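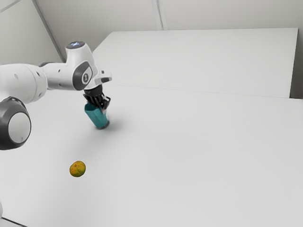 Brazo simulado con la pinza junto a una taza inclinada.

La tasa de éxito mide poco

En casi todos los equipos de manipulación que conozco, una política de control se aprueba con un solo número: el porcentaje de episodios que acaban bien en simulación. Me parece un mal criterio y creo que deberíamos dejar de usarlo como puerta de entrada al robot real.

En Jorard evaluábamos cada versión con 100 episodios. Si el objeto terminaba en su sitio, éxito; si no, fallo. Una taza que se ladea bajo los dedos y luego se endereza contaba igual que una agarrada limpiamente. El planificador no sabía nada de la diferencia y nosotros tampoco, hasta que alguien abría la repetición.

Ilari Valtonen, que mantenía el simulador, propuso guardar tres cosas más por episodio: la inclinación máxima del objeto, la fuerza de contacto y el número de replanificaciones. Repasamos 413 episodios marcados como correctos. Alrededor de 20 tenían contactos que yo no habría aceptado en una máquina física. El registro ocupaba más y la evaluación tardaba más, y hubo quejas por eso.

Se suele responder que el contacto simulado es poco fiable y que no vale la pena medirlo. Es cierto a medias. La fricción está mal ajustada casi siempre, pero una comparación entre dos versiones con los mismos parámetros sigue siendo útil —mucho más que un sí o un no—.

También hay un problema de herramientas. Si para ver un episodio hay que lanzar tres programas, la gente mira la tabla y sigue con lo suyo. Yo pondría la repetición a un clic del resultado y revisaría a mano una muestra de los éxitos antes de cada entrega.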